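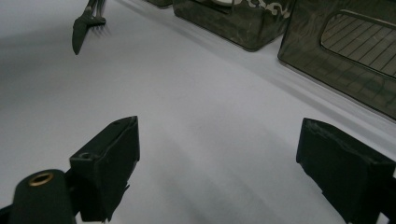 A dark fork on a pale table looks like a hole in the table, said someone behind me, and it was said loudly enough that half of our group turned round. I liked the remark and wrote it down. In the end it was the question of our whole visit to Jistine: what happens when you put dark things on a light table, and do people want to eat from it?

## Getting there

Jistine hires out tableware for weddings, canteens, conferences and funerals. Their building is in Toditgate, behind the old market, and you reach it with bus 19 from the station. The bus stop has the name of a street which is not the street where you must go, so I walked first in the wrong direction. There is a small sign at the gate, but it is turned to the side where lorries come from. If you go on foot, look for the green door next to the loading place.

The open day was held in September 2020, with small groups and a fixed time for each one. We had masks on and we were asked to keep our distance, which in the narrow corridor was not easy. Coffee was served outside in the yard. It was strong and there was no milk, I don't know if this was a rule or an accident.

## The table room

I had expected a shop. The table room is more like a place for trying. You say what kind of meal you have, and they bring things and put them down, and then you all stand and look. The light comes from one side, and the shadows on a pale surface are soft. I think this matters more than I knew before. With the light in our dining room at home, which hangs straight over the table, I suppose that everything dark would look heavier.

On the pale table we saw the dark fork, and on the other side three containers, smoky and dark but still translucent, standing in a slanting row. I am not a person who gets excited about containers. But I stayed at this table longer than at the others. The smoky material lets a little of the light go through, so it does not sit on the table with the same weight as the fork does. Our guide used the word "quiet" for them. A lady from our group used the word "gloomy". Both are fair, I would say.

The guide explained that dark pieces are asked for mainly by people who plan an evening meal, and that they are often sent back to be changed for steel after the customer has seen them at home. For this reason the firm now lets you borrow a small set before you order. The set costs 9 pounds for a weekend and this is taken off the price if you order later.

Some notes I made at the table:

- A dark fork needs some free space next to it. Close to other dark things it is hard to see where one ends and the next begins.
- Scratches were discussed for a long time. The advice was to wash by hand, or in the machine without steel pieces in the same basket.
- Translucent containers must be dried with a cloth. Drops of hard water leave rings.
- Paper on the table is cheaper than cloth, but it moves when you pull your chair in. They fix it under the edge with clips.

## The packing hall

After this we went down to the packing hall, and for me it was the best part. Crates come back from the events here, are washed, checked and packed again. The normal crate is for 40 guests. Forks lie all in one direction, knives separately, and every layer has a sheet of thin foam over it. The staff were working while we were there, and we were told to stay behind the yellow line and not to touch the trolleys.

I asked what is lost most often. I thought teaspoons, and it is teaspoons. Lids of containers are second. The customer pays for each lost piece, but the first few teaspoons are forgiven, and they do not print this anywhere.

There was also a shelf with the Safavi range, which is the one with heavy plates and a raw edge. It is beautiful but I would not like to carry it. The complete catalogue has 208 pieces and it is printed only once a year, in November, so the copy I took home still has the old prices. New prices are written in by hand on the pages for bowls.

## What I missed

Nothing was written on the tables. If you came late into a room you did not know what could be hired and what was only there for comparison. I would have liked small cards with the name and the price. Also, half an hour for the table room is too short, and the group after us was already waiting on the stairs while two people of ours were still discussing napkins.

I was in Wukov last year at a similar firm, and there they let us lay a whole table ourselves — it was chaos, but I learned more from it. At Jistine you mostly look. When I asked about it, the answer was that they did it also before this year and hope to start again.

## For our autumn supper

I will suggest that we take the pale paper, ordinary steel forks, and the smoky containers for bread and for sauces if the size is right (I forgot to ask for the size, and will write to them). The dark forks I would borrow for one weekend, so that everybody can have a look. Orders must be in two weeks before the date. Collecting is possible on weekday mornings from the loading place, and you need to bring your own blankets for the car.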